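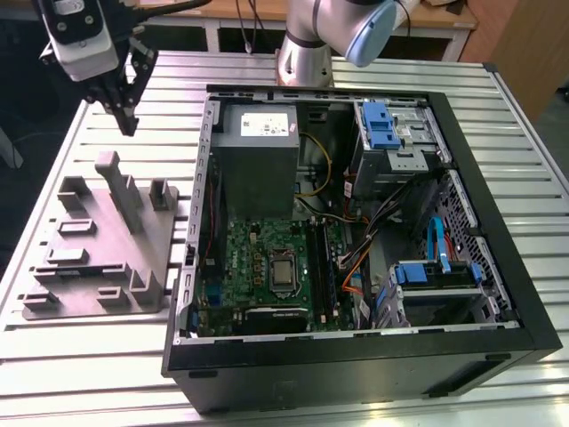 Guides > Workshop handbook > Desktop towers > Memory

By Wenche Granström, April
4 min read

Section 7: Getting at the memory slots

If you have worked through the earlier sections you will already have the tower on its side with the cover off, and you will be wondering what all the fuss was about. Take your time here all the same. Memory is the friendliest job in the whole handbook, and a good one to learn on - Rin Wada started with it on her first Friday at Trirholm and had the knack by lunch.

1. Check that the power cord is out of the wall, then hold the power button in for a few seconds.

2. Touch bare metal on the chassis before you reach in, and again whenever you've wandered off for a cuppa.

3. Find the processor socket in the middle of the board. The long, dark slots beside it are the ones you want.

CAUTION: With the cooler off, the processor sits uncovered. Keep fingers, sleeves and screwdrivers well clear of its silver top.

4. Look over your tool board before you begin, and put back anything left lying on the bench.

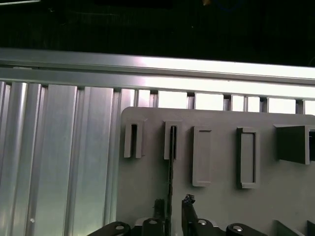 Fig. 7-2. Grey board with its row of raised holders, below the aluminium rail.

NOTE: Arvid Öberg likes to hang his own board at elbow height, and I've come around to his way of thinking. Pick whatever height suits your back, as you'll be bending over that case for a fair while.

5. Ease any loose cables away from the slots with the flat of your finger. Don't tug at them, and please don't unplug one just to make room unless you have written down where it goes.

6. Open the catches at the ends of the slot, if yours has them at both ends (some boards have only one).
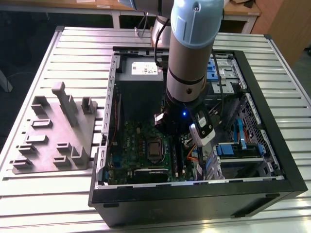 7. Match the notch in the module to the key in the slot, and press straight down with even pressure until the catches close. If it won't go, lift it out, turn it end for end and try again.

CAUTION: Never rock a module from side to side to seat it.

Jot the part number in the Varik log before the cover goes back on. Cooler refitting is in Section 8, and the tower stays unplugged until you have finished that one too.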